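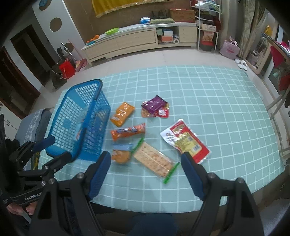

Ticket 415 was opened at the request of the Visitor Programs Office after the second rehearsal for the May open day at Ullumard. The demonstration at Station 2 asks guests to pick up snack packages with a hand-held gripper and place them in a basket, while the station software counts each placement on a wall display. During rehearsal the count stopped advancing on several occasions, and the display had to be restarted twice. The table was set with the white-grid cloth, the blue mesh basket and the usual mix of wrappers, including the bag of square crackers closed with two green clips, which the presenter had identified as the hardest item for first-time guests.

**Reported by:** Muireann Foley, Visitor Programs
**Assigned to:** Jonalyn Salazar, Demonstration Support
**Location:** Ullumard, Station 2
**Priority:** High (public event)
**Status:** Resolved, monitoring

**Symptoms**

- Display count freezes after a placement and does not recover until the station software is restarted.
- Message shown on the operator screen: `session buffer full (372)`.
- No fault reported by the gripper. The fingers open and close normally during the freeze.

**Log**

**9:10 a.m.** Salazar: Reproduced the fault with the rehearsal settings. The count stopped at the same message as reported. Cable between the gripper and the station computer replaced as a precaution. No change.

**9:45 a.m.** Salazar: Reviewed the station settings. The guest session timer was set to 2,000 seconds, a value carried over from the Jarkotska visit, where a single presenter operated the station all morning. With guests changing places frequently, earlier sessions were not being closed and the buffer filled.

**10:20 a.m.** Salazar: Session timer reduced to 30 seconds of inactivity. Software restarted. Ran repeated placements with three members of staff taking turns. The message did not return.

**10:35 a.m.** Foley: Thank you. Please confirm whether the presenter must press Reset between guests. The printed script says so, but the Bonitz delegation will arrive as one group and the presenter will be speaking throughout.

**10:50 a.m.** Salazar: Reset is no longer required between guests. It should be pressed once before each group enters. The script should be amended accordingly.

**11:30 a.m.** Foley: Script amended and reissued to presenters. We also ask that the clips remain on the cracker bag for all groups, so that every guest attempts the same task.

**11:40 a.m.** Salazar: Noted and added to the station setup sheet.

**Outstanding items**

1. Apply the same timer setting at Station 3 before the Mykhailiuk group arrives. Owner: Salazar.
2. Keep a spare gripper cable in the Station 2 drawer. Owner: Salazar.
3. Report any further freeze under this ticket number, with the time and the message displayed. Owner: presenters.

The ticket will remain open until the close of the open day.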